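Forum > Wohnen & Umzug > Erfahrungsberichte

Thema: Umzug mit zwei Katzen nach Liltport, wer hat das schon durch?

Mirabelle_77
Hallo zusammen,
nachdem ich hier seit Ewigkeiten nur mitlese, muss ich jetzt doch mal selber fragen. Wir ziehen von Koltska nach Liltport, mein Mann hat dort eine Stelle bekommen, und ich freu mich wirklich auf die See (endlich!). Was mir den Schlaf raubt, sind die Katzen. Shetty ist 16 und hat es mit den Nieren, Ladberg ist 7 und ein Panikhase, der schon beim Geräusch der Transportbox unterm Sofa verschwindet. Die Namen haben die Kinder ausgesucht, fragt nicht.

Die Fahrt dauert mit Pausen 10 Stunden. Meine Schwester meint, wir sollen die beiden erst mal bei ihr lassen und nachholen, wenn die Möbel stehen. Ich bin eher dafür, alles auf einmal zu machen, sonst haben sie ja zweimal den Stress. Wie habt ihr das gemacht?

knurrhahn
Auf einmal, ganz klar. Wir haben unseren Kater damals drei Wochen bei den Schwiegereltern gelassen und als wir ihn geholt haben, hat er uns mit dem Hintern nicht mehr angeguckt. Transportbox jetzt schon offen ins Wohnzimmer stellen, Decke rein, ab und zu ein Leckerli, und dann einfach ignorieren. Nach einer Woche hat er freiwillig drin gepennt.

Ashwin Subramaniam
Ich bin da anderer Meinung als knurrhahn. Am Umzugstag stehen die Türen offen, fremde Leute tragen Schränke durch den Flur, und eine ängstliche Katze ist schneller im Treppenhaus, als du gucken kannst. Unsere ist genau so weggelaufen und saß erst am nächsten Abend wieder vor der alten Wohnung. Wenn es die Schwester anbietet und die Katzen sie kennen, würde ich das annehmen. Zumindest für den Tag selbst.

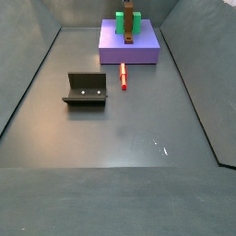
Und bei der alten Katze unbedingt vorher zum Tierarzt. Mit Nierengeschichten ist eine so lange Fahrt noch mal was anderes, gerade wegen dem Trinken. Wir haben der Großen Nassfutter mit extra Wasser gegeben und in jeder Pause angeboten. Gefressen hat sie trotzdem nichts, aber geschleckt hat sie ein bisschen.

knurrhahn
@Ashwin dafür gibt es doch ein Badezimmer. Katzen rein, Klo rein, Zettel an die Tür, abschließen, Schlüssel in die Hosentasche. Dann läuft da gar nichts weg.

Ashwin Subramaniam
Bei fünf Helfern, die alle mal aufs Klo müssen? Viel Spaß.

knurrhahn
Die können beim Nachbarn klingeln :-)

Mirabelle_77
Ihr seid super, danke! Wir haben leider nur ein Bad, und mein Schwager trinkt beim Umziehen Kaffee wie andere Leute Wasser, das wird also nichts. Aber das Kinderzimmer könnten wir zuerst ausräumen und dann zumachen. Das ist auch hinten raus, da ist es ruhiger.

Box steht seit gestern im Wohnzimmer. Shetty liegt drin, als hätte sie nie woanders gewohnt. Ladberg hat einmal dran geschnuppert und ist dann rückwärts wieder raus aus dem Zimmer. Na ja.

Noch was anderes: Hat jemand mit diesen Verdampfern für die Steckdose Erfahrung? Meine Kollegin schwört drauf, mein Mann hält es für Hokuspokus.

tante_inge
Bei uns hat der Verdampfer gar nichts gebracht, außer dass ich jetzt ärmer bin. Was geholfen hat: die alten Decken und den Kratzbaum NICHT waschen und NICHT neu kaufen. Ich wollte damals alles schön frisch haben in der neuen Wohnung und hab den ollen Kratzbaum auf den Sperrmüll gestellt. Großer Fehler! Der Dicke hat uns dann das neue Sofa gezeigt, also die Füllung davon.

Ashwin Subramaniam
Bei uns hat er schon was gebracht, glaube ich. Wir haben ihn allerdings zwei Wochen vorher eingesteckt. Vielleicht wären sie auch so ruhig gewesen, wer weiß das schon. Den Tipp mit den Decken unterschreibe ich sofort.

Orhun Aydoğan
Moin aus Liltport! Ich bin selber mit Kater hergezogen und kann ein bisschen was zur Stadt sagen. Unterschätzt die Möwen nicht, die sind morgens auf den Dächern unfassbar laut. Meiner saß die ersten Tage nur hinterm Trockner. Jetzt sitzt er am Fenster und meckert zurück.

Wenn ihr Freigänger habt: drinnen lassen, und zwar länger, als man denkt. Im Hafenviertel fahren sie wie die Henker. Oben am Wasserturm ist es besser. Ich hab mir damals Notizen gemacht, weil meine Eltern immer wissen wollten, wie es läuft, die kopier ich dir mal rein, falls es hilft.
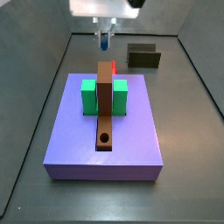
Liltport, im April

Erste Nacht in der neuen Wohnung. Kater hinterm Trockner, kommt nicht raus, frisst nicht. Hab mich mit dem Schlafsack in die Waschküche gelegt und ihm aus der Bedienungsanleitung vorgelesen, was anderes war noch nicht ausgepackt. Gegen Morgen hat er einmal geniest.

Zweiter Tag: Futter ist weg, Klo ist benutzt. Gesehen hab ich ihn nicht.

Vierter Tag: Er liegt auf dem Umzugskarton mit den Winterjacken. Den pack ich jetzt erst mal nicht aus.

Den Karton hab ich übrigens immer noch, nur die Jacken sind irgendwann raus.

Mirabelle_77
Oh Orhun, das ist ja herrlich, ich hab meinem Mann die Stelle mit der Bedienungsanleitung vorgelesen und er will das jetzt auch machen! Wir wohnen dann tatsächlich beim Wasserturm, da bin ich schon mal erleichtert. Raus dürfen die zwei eh nicht, nur auf den Balkon, und da kommt ein Netz hin. Kennst du da oben einen guten Tierarzt? Wegen Shettys Nieren müssten wir bald mal hin.

Orhun Aydoğan
Ich schick dir eine PN, will hier keine Praxisnamen reinschreiben. Beim Netz vorher den Vermieter fragen, meiner war da eigen und wollte keine Löcher in der Fassade. Ging dann mit Klemmstangen.

tante_inge
Klemmstangen haben bei uns den ersten Herbststurm nicht überlebt. An der Küste würde ich das nicht machen.

Orhun Aydoğan
Meine stehen noch. Ist aber auch die Seite zum Innenhof, da kommt wenig Wind hin.

Mirabelle_77
Unserer geht leider zur Straße, ich frag den Vermieter gleich morgen wegen der Dübel. Der Tierarzt hier in Koltska sagt übrigens, Shetty darf mit, soll aber vorher noch mal zum Blutabnehmen. Wir machen es jetzt so: Beide ins leere Kinderzimmer, meine Schwester setzt sich mit rein und passt auf die Tür auf, und abends fahren wir los, wenn die Straßen frei sind. Ladberg hat heute immerhin eine Pfote in die Box gestellt.

knurrhahn
Eine Pfote ist ein Anfang. Leg mal was von deinen getragenen Sachen rein, einen alten Pulli oder so. Und schreib, wie es gelaufen ist!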